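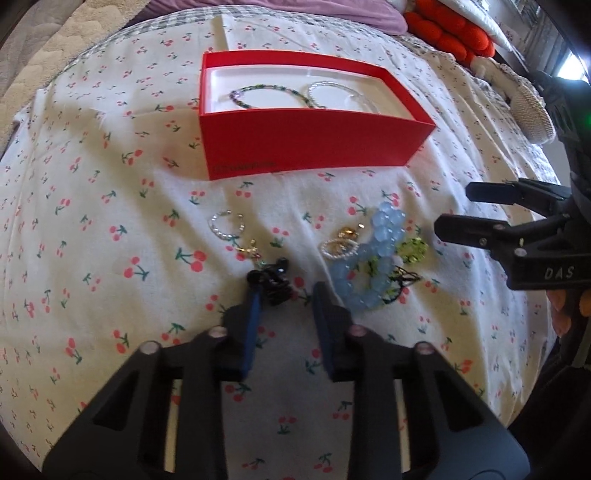
Two grippers over the jewelry, with the red box open behind.

How to check a gripper after a snagged bead

Our fault was simple. A thin cord went into the finger linkage, the jaw stopped before it was fully closed, and the width reading stayed wrong for 9 episodes before I noticed it. Doğukan Güneş helped me to write down these steps.

1. Stop the recording and take your hand away from the trigger. Do not squeeze again to "free" the cord, it only goes deeper.

2. Open the jaws slowly by hand. If something is caught, turn the finger back until it comes out. Never cut a necklace inside the linkage – small beads go behind the pivot pins.

3. Look at both finger pads. A lifted pad edge catches cord very easily.

4. Close the jaws on nothing and read the width. In our log viewer, Wuso, a closed jaw must show 2 or less. Ours showed 483.

5. If the number is still high, set the zero again and repeat step 4.

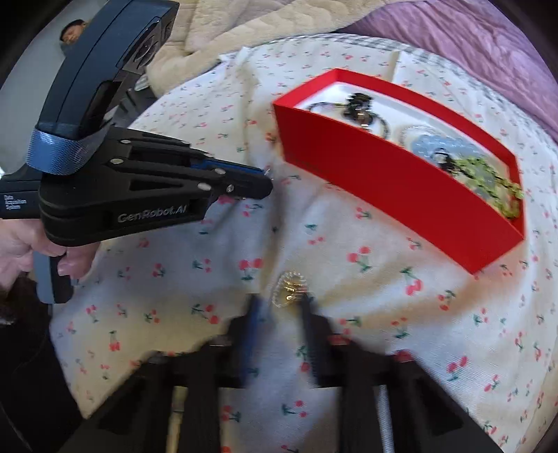
A small gold piece on the sheet, below the box.

6. Try first with one small hard piece, and leave the cords for later. Approach from above with open fingers, and close slowly.

7. Mark the bad episodes. We lost everything from 1568 until the stop, because the jaw width can not be repaired afterwards.

If the jaw sticks again after step 5, put the gripper aside and write to Wyn Gwynne with the episode number.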